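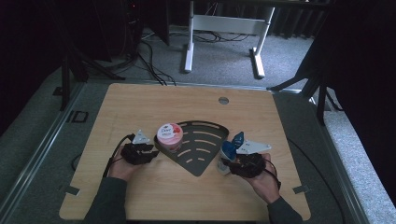

A slotted corner tray and a Dove tub on a wood-grain tabletop.

Storing and repairing paperback novels at home

Long series of paperback fiction get handled more than most books in a house. They are lent, read in the bath, left in cars and put back in the wrong order. The notes below cover shelving, cleaning and small repairs for ordinary trade and mass-market paperbacks. They do not apply to signed copies, leather bindings or anything older than the people reading it.

Shelving

Measure the tallest volume in the series, then add one inch for finger room. Publishers change trim size partway through a series more often than readers expect, so measure every volume. My set of the Skotinent novels runs to three different heights, and the last is too tall for the shelf I built for the first two.

Stand paperbacks upright and fill the row until a book can be pulled out with two fingers on the sides of the spine. If the row is loose, use a bookend. If it is tight, take one out. Omnibus editions over 800 pages should lie flat, no more than three to a stack, with the heaviest at the bottom. Upright, the text block sags and pulls away from the spine at the top.

Keep the back of the shelf an inch off any outside wall. Relative humidity between 35 and 50 percent suits paper and glue. A cheap dial hygrometer is good enough for this; check it against a second one before believing it.

Cleaning

Dust the top edge first, with the book held firmly shut, brushing from the spine outward. A soft two-inch paintbrush kept only for this job works well. Do the shelf last.

Glossy covers can be wiped with a barely damp microfiber cloth, then a dry one. Matte and soft-touch covers should be wiped dry only. Foil lettering, common on epic fantasy and mythological fiction, rubs off at the edges, so go along the letters and use no pressure.

Sticker residue: warm the label with a hair dryer on low for 20 seconds, lift one corner with a fingernail and peel back at a flat angle. Take up what remains by dabbing with the sticky side of the label itself. Solvents lift ink from uncoated covers — test on the back, near the barcode, or skip them.

Loose pages

Use PVA adhesive labeled acid-free. School glue goes brittle and rubber cement turns brown.

1. Clear old glue flakes from the inner edge of the loose page with a dry brush.
2. Lay a strip of wax paper on each side of the gap.
3. Run a thin line of PVA along the inner edge with a toothpick. The line should be no wider than a pencil mark.
4. Seat the page, tap the head of the book on the table to level it, and close the cover.
5. Put it under weight overnight. Two hardcovers will do.

If more than ten pages in a row have come out, the spine glue has failed and single-page repair won't hold. Buy a reading copy.

Water

For a book that is damp at the edges, stand it on end with the covers fanned open in moving air, out of the sun. Slip paper towel between every 20 pages and change it every two hours. Press it only when the pages feel dry and no longer cool to the touch. For one that is soaked through, seal it in a freezer bag and freeze it until you have a free day. Annick Grewal did this with the middle volume of Stumine after a May thunderstorm, and the pages came out wavy but readable.

Lending and labeling

Write the series number in pencil inside the front cover, top right. Reading order and publication order differ in plenty of retellings, where the prequels come late. If the household disagrees on order, pencil both numbers and circle the one used on the shelf.

A card file for loans is sturdier than memory. Title, borrower, month out, month back. Jocelyn Dufour, who has most of my Tiwari paperbacks at present, is on a card of her own.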